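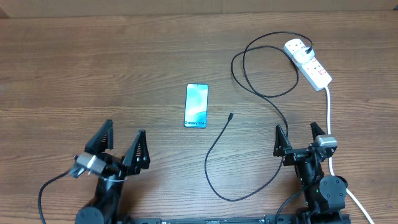
Call for scorers: two-arm phone charging study

Vorlow, Werna
Paid, part time, on site

We need people to watch recordings of two robot arms trying to plug a charging cable into a phone, and to tell us whether they did it.

Our group has a result we don't fully trust. The control method is called Sosine. It learns from people steering the arms by hand, and in our own tests it seemed to beat the older method by a wide margin. The trouble is who did the judging. Every trial so far was marked pass or fail by someone who had helped build the thing, who knew which method was running, and who had often spent the morning fixing it. We have all read papers with scores like that and rolled our eyes at them. Before we put a number in front of anyone else, we would like it checked by people with no stake in it.

There are 1613 recorded trials. Some are easy calls. Many are not: the plug touches the port and stops, or it goes in at a bad angle, or the arm drops the phone right after a connection that may or may not have held. Our old scoring sheet had one box for all of this, and we suspect that box did a lot of work for us.

What you would do

Each session lasts 50 minutes. You watch trials in mixed order, with no label saying which method was in control, and fill in a short form for each. You may replay a trial as often as you like. "Can't tell" is a real answer on the form and we want you to use it. Some trials will come up twice, weeks apart, so that we can see how well you agree with yourself.

Each trial comes with an overhead view and the views from the wrist cameras. The wrist views are less helpful than we had hoped when we bought the cameras.
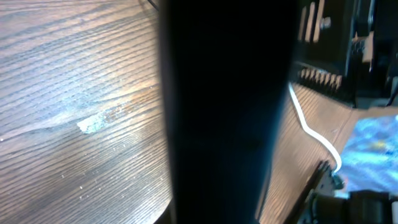 A wrist camera view, with a gripper finger across the middle.

If a view is blocked at the moment that matters, mark it blocked. Please don't guess from what the arm does next. Guessing of that kind is one of the things we think went wrong the first time.

Who we are looking for

We have room for 26 scorers. You need normal or corrected eyesight, patience, and enough English to read a two-page guide. You do not need a technical background, and we would slightly prefer that you didn't have one. You can't take part if you have worked on Sosine, share an office with anyone who has, or have seen our talk on it.

Liking robots is fine. So is thinking the whole field is oversold. 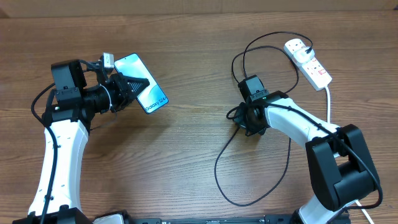 A second, smaller job is open to anyone who finishes at least four sessions. We will set up fresh trials with the phone and cable placed by the scorer, inside a marked area, before the method is chosen by draw. In the first round our own staff placed them, and people learn very quickly which spots the arms like. If the score falls when you do the placing, the lower score is the one we will report.

Pay and practical matters

Pay is by the session and is the same whatever you answer. There is no bonus for speed or for agreeing with other scorers. Sessions run in room 129 of the Siriwardena Building, on weekday afternoons and on Wednesday until 7 p.m. You may stop at any time and keep what you have earned.

To apply, leave your name and the hours you are free at the Siriwardena front desk, marked "Vorlow scoring." Places are filled in the order we hear from you. Scoring starts in June.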